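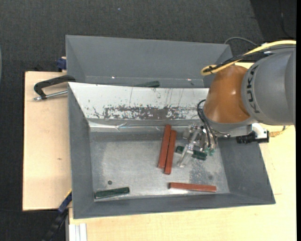
3.2 Workcell and fixturing

The workcell was built in a shared workshop in Nalwood over one winter, starting in November, by members who had access to the room in the evenings. The arm is bolted to its own base and the bins sit on separate boards, so either can be moved without taking down the other. In an early layout the bins were simply set down on the boards, and a light touch from the wrist was enough to shift them between picks. In the present layout (Figure 2) the two grey bins stand one behind the other and clamps are used at their left side. The KUKA arm comes in from the right and has to lower its gripper inside the front bin, with the wrist passing close to the bin's right wall. Most of the planning limits described in Section 3.4 follow from this.

Figure 2. Bin-to-bin workcell with reddish-brown and dark green bars. The gripper is low in the front bin.

The task is to move bars of two colours from one bin to the other. The bars were cut on the workshop saw and painted by hand, and small differences in length were left as they were. We did not add a tray or dividers. Bars may lie at any angle, side by side with a narrow gap, or near a wall, and the last two cases account for most of the failures reported in Section 4.

The bins are second-hand. The floor of the front bin is worn metal and gives bright reflections under the room lights, and the white panel at its far side has patches where the surface has flaked. A simple colour threshold worked for the reddish bars but often split a dark green bar in two where a finger of the gripper crossed it. We therefore mask the gripper using the known arm pose before any bar is located. The stains and scratches were not cleaned off, as we wanted the detector to cope with them.

Hoses and cables took more time than expected. The thin black hoses that feed the gripper loop out beside the wrist, and in the first trials they caught on the bin when the wrist turned past a certain angle. Shortening them made the problem worse. The final arrangement keeps a loose loop and limits wrist rotation to 62 degrees either side of the rest position. The heavier cables run over the top of the arm and needed no change.

3.3 Trial procedure

We ran 1,304 pick attempts with the layout fixed. Of these, 415 were made with the earlier planner, Semaan, and the rest with the planner described in this paper. A trial began with the bars tipped into the front bin by hand and ended when the bin was clear or when three picks in a row had failed. Dalal Farah ran all the trials and logged each failure by cause before the bars were touched again. Clamps were checked at the start of every session. In 13 attempts the bin was found to have moved, and these are left out of the results.

Related items
Low-cost grippers for the Stoltus bench arm
Notes on shared workshop safety: the Povton rules
Semaan: a grasp planner for open bins
Hand-eye calibration without a printed target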